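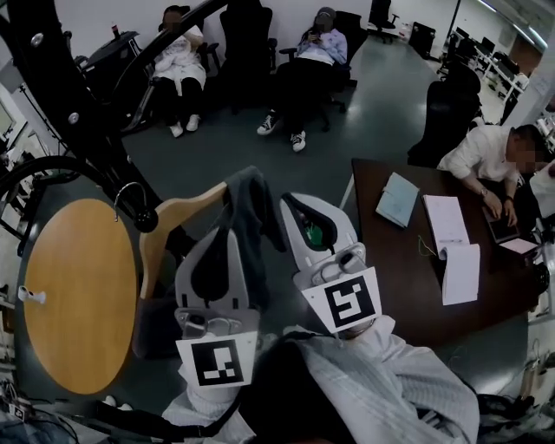

Hand-held grippers with square fiducial markers, and a wooden hanger with a dark cloth, at the Drestetti open day.

The Drestetti open day is a public demonstration of robot data collection held every October at the offices of Drestetti, a firm that develops software for two-armed household robots. Visitors watch operators carry out everyday tasks with hand-held grippers and may try the equipment themselves. The event lasts one afternoon and is held in the firm's ordinary working space, with desks and office chairs left in place.

Background

Drestetti began recording household tasks with hand-held grippers after an earlier method, in which operators steered a robot arm from a second, matching arm, proved too slow for work with cloth. The present equipment, called Drurar, is used in pairs. The first open day was limited to suppliers and students from the Villaseñor technical college. Later ones were open to anyone who registered.

Equipment

Each operator holds one gripper in each hand. The grippers have white and gray plastic bodies and carry black-and-white fiducial markers on white cards. A fiducial marker is a printed pattern whose size is known in advance, so that software can work out its position and angle from a camera image. In the Drurar system, the marker readings are combined with video from a camera worn on the head. The resulting hand paths are stored in a format called Plodutano, which can be replayed on a robot arm.

Demonstrations

The program is divided into sessions of 16 minutes. The garment session uses a clothes hanger and a piece of cloth. Cloth is treated as a hard case because its shape changes whenever it is moved, and because a hanger can turn in the grip under an uneven load. Operators are told to keep both markers in view of the camera and to pause for 2 seconds at the end of each attempt.

Visitors who take part receive a short briefing and are allowed 3 attempts each. Their recordings are kept only with written consent and are stored apart from those made by trained operators.

Attendance and use of recordings

The most recent open day drew 217 registered visitors, and around half of them tried the grippers. Drestetti uses visitor recordings to test its marker tracking software. They are excluded from the training of robot control models, as grip timing varies widely among first-time users.

See also
Fiducial marker
Learning from demonstration
Robot end effector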